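Lombridge Tidy Notes

Version 2, last touched 2024-10-16

What this is

A plain list of household things and where they are supposed to live, kept as text files so we can stop arguing about it. It has 1822 entries. More than 24 of them are bags holding other bags.

What's in the folder

rooms.txt – one line per room
items.txt – one line per thing, with its room
rubbish.txt – things that should have left by February

Known problems

Fabric is a mess. A garment on a shelf is "stored" and the same garment on the floor is "pending", a polite word we stand by. Labels follow the old Tostar list, except where we lost patience.
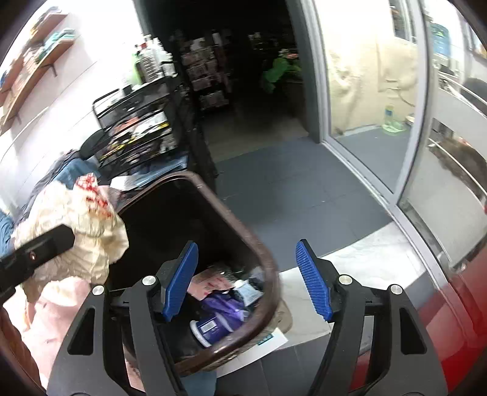

Rubbish gets one entry per bin, however much is in it. We tried itemizing and gave up after 9 bins. A brown bin with a crumpled pink-and-white wrapper and a purple plastic bag in it goes down as "bin, mixed", and the heap of cloth beside it gets its own line under "pending". Bottles on top of a rack count as shelved.

License

Copy it freely. Corrections go in rubbish.txt, at the bottom.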